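Topic: Loritz loan settlement figure - wrong??
Stemcombe Money Board > Borrowing
2 comments shared - 12 replies - 93 views

odside_tad
Took a personal loan with Loritz last year, want to clear it early. Online it says 673 left. Rang them, bloke says add up to two months interest on top. Is that right? Feels like a con

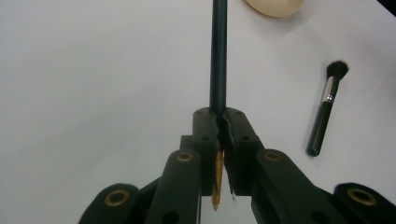 Agreement does mention early settlement but its all tiny print and I gave up at page four.

rey_of_light
Yes its normal. Ask for the settlement figure in writing, check the date it runs out. Then pay before that.

sbailly
Disagree. Normal doesnt mean you should do it. If theres only a few payments left you save next to nothing, keep the cash in case the boiler goes. - Solange

rey_of_light
Depends on the rate tho. His could be awful 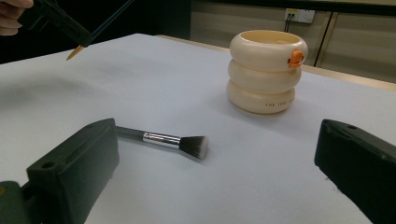 and you cant tell till you see the figure. So get the letter first, argue after.

odside_tad
Rate is awful yes. Have asked for teh letter, should be here before November. Cheers both - Tadhg

sbailly
Fine, but cancel the direct debit AFTER it clears. Not before!!

Related threads
Joint loan, ex wont pay
Odside Credit Union - any good?
Loan refused, no reason given

We use cookies to keep you logged in. OK / Settings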